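The Four-Day Fix

Shorter weeks are being sold as the cure for tired workers. Our writer would like to see the receipts.

By Jamie Cropper

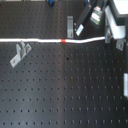

Does a four-day week really get the same work done in less time? Sometimes, mostly in offices where a good part of the fifth day was already going to meetings, and the claim gets weaker the further you move from a desk.

I first heard the pitch in June, from a consulting firm called Kukstead. Its report drew on replies from 356 workers, and nearly all of them were happier. I believe them. I would be happier too. What I couldn't find was who had answered for the customers, or for the people who quit before the survey went out.

Amos Castellanos managed the schedule at Udow, a parts supplier that tried the short week and dropped it. "The work went into the other four days," he told me. "Then it went into the evenings." His crew voted for the change. Most of them also voted to end it.

Ollora, a software company, kept its version and calls it a success. Its staff do get Fridays off, unless a client needs something, and I spoke to two employees who had worked the last several. Neither wanted the old week back. One said she liked knowing that Friday was hers in theory.

That may be worth something. Pay, though, hardly came up in the Kukstead report, and hourly workers got a single paragraph. A cleaner who loses a shift loses the money with it, and I would want to see her numbers before I signed anything.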